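The Ferry That Dresses for Dinner

For most of the year the night boat from Nurkport to Cledport is a plain working ferry. It carries trucks, sleepy families and a great deal of cheese, and people board it in whatever they drove up in. Then November comes, the truck lanes thin out, and the crossing turns into the loveliest formal party on the coast!

The Begović line started its dress nights to fill an empty off-season dining room, which seats 77 at long tables bolted to the floor. Tickets now go within a day. I shared a table with two dentists, a beekeeper and a bride's entire family (the bride had stayed home with a cold), and I have rarely laughed so much over soup.

The band comes aboard at Jeltach, the one stop on the way, hauling a double bass up the ramp in the wind. They play until the lights of Cledport show, and the waltzes are a wonder, because the floor tilts and the whole room slides gently to port together. Old suits, borrowed gowns, a grandfather's tailcoat with moth holes: all of it is welcome, and shoes with grip are a very good idea.

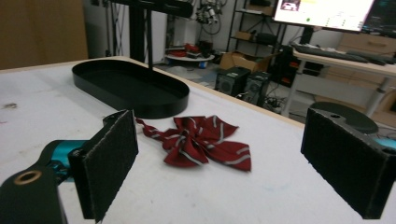 One regular told me over breakfast that clip-ons were fine on deck, but anyone who wanted to dance past midnight should learn to tie a real one, and should practice it in a cabin with the boat moving. She had made the crossing 60 times and still needed a wall to lean on.

Dress nights run all month, and the kitchen serves pancakes until the ramp goes down.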